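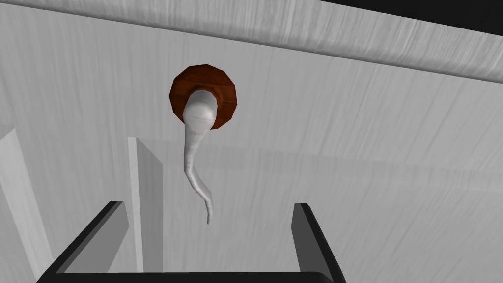
So the arm has been at the shop since the spring, and people keep asking me how it's going, usually in the voice you'd use to ask after somebody's knee surgery. I figured I'd write it down once and then I can just send the link.

For anyone new here, I work at Lumbao. We pack and ship replacement parts for lamps, small furniture, curtain hardware, that kind of thing. Knobs, finials, feet, stems, pulls, odd little turned pieces that somebody in another state has been hunting for since their grandmother's floor lamp fell over. There are 13 of us on the floor. I've been on the small parts bench for four years, and before that I was in returns, which I do not miss.

The arm came from a company called Vosar, and it does one job. It takes awkward parts off the divided shelf and sets them in the packing trays. Awkward is the official word, by the way, it's on the spreadsheet. A part is awkward if it's a different shape at each end, or if it curves, or if there's only one decent place to grab it. Regular parts go down the chute like they always did.

Before any new part goes live, it gets run in the simulator first, and that part of it has somehow turned into my job. I sit at a computer in what used to be the coat room and watch a drawn version of our gripper come at a drawn version of our stock, over and over. The shelf in there is a streaky pale grey and the parts are kind of simplified, so anything round comes out with corners on it. You get used to it pretty fast. I find myself leaning sideways in the chair to see behind things, which does nothing at all on a screen, but try telling my neck.

What I'm there for is to say whether the grab makes sense. The software will happily try for the skinny end of something, and I know from four years of handling these things where they snap. I know which ones roll. I know that if you pinch a taper near the point it swings around on you and smacks the divider. None of that was ever written down anywhere! I learned it from Kusum Sandhu, who learned it by breaking things, and now I'm typing it into a notes box next to each part number. We have 84 parts on the awkward list and I'm through a good chunk of them.

Kusum and I don't agree about the arm, and I want to be fair to her side. She was the fastest packer we had. People would bring her the weird orders because she'd have them wrapped while you were still reading the slip. Now the weird orders go to the arm first, and she gets what it kicks back. She told me it feels like cleaning up after a slow teenager. She also said, and I keep thinking about this one, that she used to get up from the bench with a decent idea of what had gone out that day, and now she just knows what went wrong.

I don't have a good answer to that. My own days got better. My wrists are better too, and I was wearing the brace to bed for a while there, so that isn't small. But I got the chair and the notes box and she got the reject bin, and it was mostly down to who happened to say yes when Oluwatosin Akpan asked who was okay with computers. He runs the floor, and he has been pretty straight with us, I'll give him that. No one has been let go. Two people who left over the winter weren't replaced, though, and we can all do that math.

The thing that did change in August is that Oluwatosin started rotating the simulator seat. We do it in 12-week turns now, with me overlapping at the start of each one – and Kusum is up next. She acted like she didn't care. Then she came in the coat room on her lunch, watched three or four attempts over my shoulder with a sandwich in her hand, and said "well, it's coming in too low" and she was right. I changed the approach and put her initials in the notes.

A few people asked about money. We got a small bump for the simulator hours, and only for those hours, so it goes with whoever's in the seat. I think it should be more. A cousin of mine is at Irklow, where they put in two arms and called the whole thing a training opportunity and paid nobody anything extra, so I guess I know how it could have gone.

Also the noise! I forgot to mention the noise. The real one makes a little sigh every time it closes, and by mid-afternoon it's all I can hear. We moved the radio closer to the bench and that helped some.

Anyway, next on my list is a run of drawer pulls with a twist in them, and then a finial I've personally broken more than once. I'll post again after Kusum's first couple of weeks in the seat. She's already asked if she can bring her own chair cushion.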